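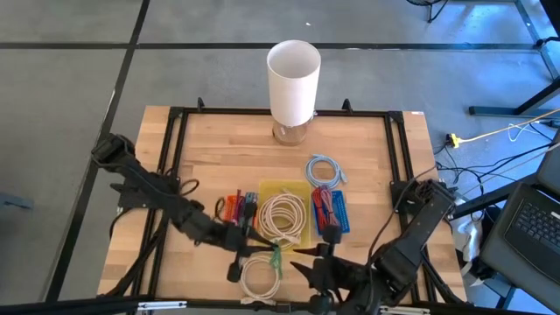
The robotics club at Wornlow meets in a carpeted room at the end of the science hall, and on the afternoon I visit, the talk is all about cables. The club's second-year captain is so keen to get going that she starts explaining before I have found a chair.

"People always ask if we do battle bots," she says. "We don't! We do tidying up. I know how that sounds, but wait until you try to teach two arms to sort a pile of cords."

The project is called Tiser, and it began in August, when the club signed up for the Mateos Challenge, a student contest built around household chores. Teams get a table, a pair of arms and a list of jobs. Wornlow picked cable sorting, which had the fewest entries the year before. Coiled cords have to be picked up and put in colored trays, and nothing else on the table may be knocked over — and that includes a lamp with a glass base.

"The lamp is the part I lose sleep over," says the captain. "It's glass! The first month, every time an arm swung toward the back of the table, the whole room went quiet."

Her teammate, a junior who does most of the programming, is more worried about the cords themselves. A block is easy, he tells me, because a block stays a block. A coil sags. It springs open, or it hangs on to the one next to it.

"You grab it by the loops and you've got spaghetti," he says. "So we started going for the twist tie. It's small, it's bright green, and if you get a good hold on it the whole coil comes along. That was a great day. We yelled so loud that the chess club came over to see what had happened."

The arms learn from practice runs that the students drive by hand. So far the club has recorded 2139 of them, and 151 were thrown out for being too sloppy to learn from. (The captain admits a lot of those were hers. "I rush. I'm working on it.") Everyone takes a turn, including the new members, who get to drive in their first week.

I ask what the hardest thing has been, and both answer at once. She says patience. He says the handoff, when one gripper holds a coil and the other has to come in close without bumping it.

"You have two hands your whole life and never think about it," he says. "Then you have to write down who goes first."

The money for spare parts came from a bake sale and a car wash, $1130 in all, and the club is still proud of it. Most went to the Vireck parts store, for replacement gripper fingers and a great many cable ties.

The regional round is on 15 December 2025. Until then they are staying late, and the captain already has a list for next year. She would like to try folding towels. Her teammate puts his head in his hands, laughing, and goes back to his laptop to set up the next run.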